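Drernia — Frequently Asked Questions

Last updated July 8, 2020

What is Drernia?
Drernia is a story-driven adventure game set in the lake town of Sibiya in 1831. You play a land surveyor sent to redraw the town boundary after a flood. It is developed by Tirodlow and published by Forkitz.

Which platforms is it on?
Windows and Mac. Console versions are in testing and we don't have a date for them.

How long does it take to finish?
Most players reach the end of the main story in a few evenings. There are 6 chapters, and the last two are longer than the others. Side stories can be played at any point before the ferry leaves in the final chapter.

Is there a multiplayer mode?
No. Drernia is single player only.

How do I save?
The game saves each time you enter a new area. You can also save by hand at any inn. There are three manual slots per profile. If you use all of them, the game asks which one to overwrite.

I bought the game before the March patch. Will my old saves work?
Yes, with one exception. Saves made inside the mill during chapter four may load with the door locked. Load an earlier autosave and walk in again.

Can I skip the map puzzles?
Yes. Open Options, then Play, and turn on Puzzle Skip. You still get the journal page for each one, but not the achievement.

Does it support controllers?
Most of them. Plug in the controller before you start the game. Button remapping is under Options, then Controls.

Which languages are included?
Voices are in English and Italian. Text is also available in French, German and Spanish. Cinzia Mancuso wrote the Italian script and Elisa Serra directed the recordings.

Can I stream the game or post videos?
Yes, and you can earn money from them. Please turn on Streamer Mode first. It replaces two licensed songs in the tavern.

Is there any merchandise?
There is a T-shirt and a printed map of Sibiya. The map is limited to 200 copies, one per order. Both are sold through the Forkitz store, and shipping costs are shown at checkout. 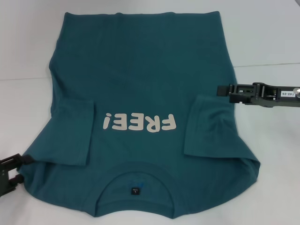 Rizwan Minhas wrote to ask whether the printed map gives away the ending, as he was still in chapter three and wanted it on the wall while he played. It doesn't. The map shows the town as it is on the first day, without the new boundary.

Will there be a sequel?
We are working on a short extra chapter — free for everyone who owns the game. Nothing beyond that is planned.

How do I report a bug?
Use the Report button in the pause menu. It attaches your log file and latest save. Ornella Gentile reads the reports and will write back if she needs more detail.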